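Histuvura Student Robotics Club
Progress report to the Angelovski Education Fund
Reporting period ending November

1. Summary

The club is on schedule with two of the three work packages in the grant agreement. Work package 1 (bench and arm installation) is complete. Work package 2 (teleoperated demonstrations) is in progress. Work package 3 (student-trained policy, public demonstration at Sastodberg) has not started and is now planned for the second half of the school year. Spending is within budget. One change to the object list is requested in section 6.

2. Bench and hardware

The two-arm bench is installed and in regular use. Both arms are mounted on a common aluminum rail along the front edge of the work surface, with aluminum posts at the rear corners and patterned panels on three sides. The panels are there to keep the background constant between sessions. The first version of the enclosure had plain white panels, and the students found that exposure on the overhead view shifted with daylight from the windows. The printed panels reduced the drift but did not remove it. Recording is now limited to times when the blinds can be fully closed.

Cable routing was redone twice. In the first arrangement the cable pulled tight when the right arm reached the back of the surface, and the wrist joint reported overload errors. The present routing leaves a loop near the base and has given no errors since it was fitted. Strain relief on the left arm is still marked as temporary in the club log.

3. Task definition

The task set, named Grillness by the students, is tabletop tidying: pick up a named item from a cluttered surface and place it in or next to a bag. Items were chosen from what students carry to school, so the set includes flat, soft, rigid and reflective objects. Layouts are drawn by lot before each session and logged on a paper sheet.

Flat objects are the hardest category. A paperback lying on the surface gives the fingers almost nothing to grip, and a glossy cover produces glare in the wrist view. The students are comparing two strategies: sliding the book to the edge of another object before grasping, and pressing on the cover with one arm while the other lifts the spine side. Neither has been adopted as the standard procedure.

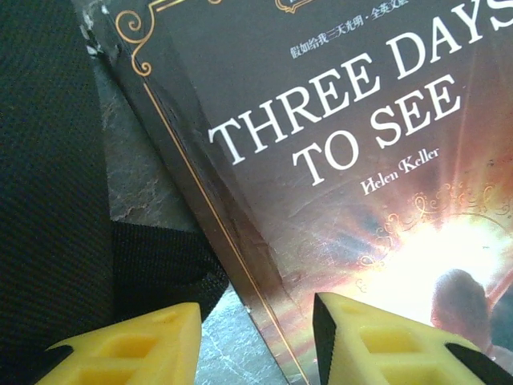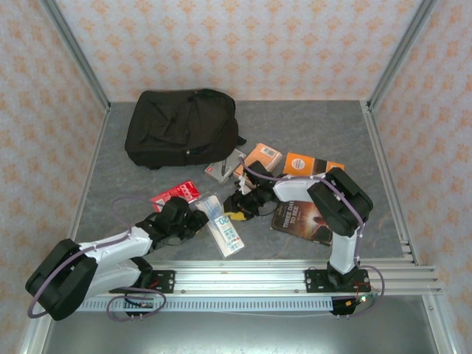
Figure 1. Grillness bench, cluttered layout with the paperback "Three Days to See." First picture: wrist view. Second picture: full work surface with both arms.

4. Data collection

The target in the grant agreement is 2000 demonstrations by the end of the school year. Nearly 30 percent of that number has been recorded and accepted. The rate was low in the first weeks while operators were being trained and has risen since the session format was fixed. A session now consists of 50 minutes of recording followed by review of the recordings by students who did not operate the arms.

A demonstration is rejected if the operator drops the item outside the work surface, if either camera stream has missing images, or if the spoken task label does not match the item moved. The second cause accounts for most rejections. The fault was traced to a shared USB hub, and the wrist cameras have been moved to separate ports. A recheck of the earlier recordings is under way, and the accepted total may go down slightly when it is finished.

Time alignment between the wrist and overhead streams is checked at the start of every session by closing the gripper in view of both cameras. This step was missing from the original protocol and was added at the students' suggestion.

5. Student work

Students rotate through operating, labeling and maintenance. All members have passed the bench safety check, which covers the emergency stop, the reach limits of both arms and the rule that hands stay behind the rail while the motors are powered. No injuries were reported in this period. One gripper finger cracked during a practice session and was replaced from spares.

The labeling group has written a four-page guide to naming objects. Before the guide, the same item appeared in the log under several names, and part of the early data had to be relabeled by hand. The guide will be supplied with the final report.

6. Issues and requests

Transparent packaging is labeled inconsistently because its outline is hard to see in the wrist view. We request approval to keep these items on the surface as clutter but remove them from the list of graspable targets. The total number of demonstrations would not change.

Storage on the club workstation will be full before the target is reached. A second drive can be bought from the existing equipment line with no increase in the total.

7. Next period

Finish the recheck of early recordings. Select one strategy for flat objects and write it into the protocol. Replace the temporary strain relief on the left arm. Train a first baseline policy on single-item layouts and report its success rate separately for each object category. Confirm table space and power supply with the Sastodberg venue.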